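Notes from the August open day at Prudell

I went to Prudell to see two grippers side by side, the Nirnik two-finger and the Brekke suction cup, and came home with less of a comparison than the invitation promised. The doors opened at 10 a.m. By then 40 visitors were already standing at one monitor.

Most of the morning ran in simulation. Reet Lukoševičius, who leads the testing group, was upfront about that and took questions for 45 minutes. The task is kitchen fetching: pick one thing off a cabinet shelf, put it on the counter, go back for the next. Each gripper gets 18 tries per object with the same arm model and the same Plodamico controller.

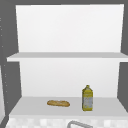

My first complaint is the spacing. A loaf and a bottle on one shelf, with bare shelf between them and on both sides, is a kind test for any gripper. My own cupboards have never looked like that. I asked for a run with the bottle pushed up against the bread and was told crowded shelves are "on the list."

My second is the bread. How does a simulated suction cup know what a crust does to a seal? Reet said the contact settings were tuned by hand, and that she would trust the bottle results before the bread results. Fair answer, but the Brekke score on the handout puts both objects into one number – no footnote.

The Nirnik looked steadier to me in the replays, though it came in very close to the shelf board on the way out. The camera views were switched so often that I couldn't judge the clearance.

After lunch we got 2 runs on a real arm, both with the Nirnik and both with the bottle. It picked it up each time, slowly. The Brekke unit stayed in its case because of a missing hose fitting. I have asked for the log files and would hold off on ordering either one until they arrive.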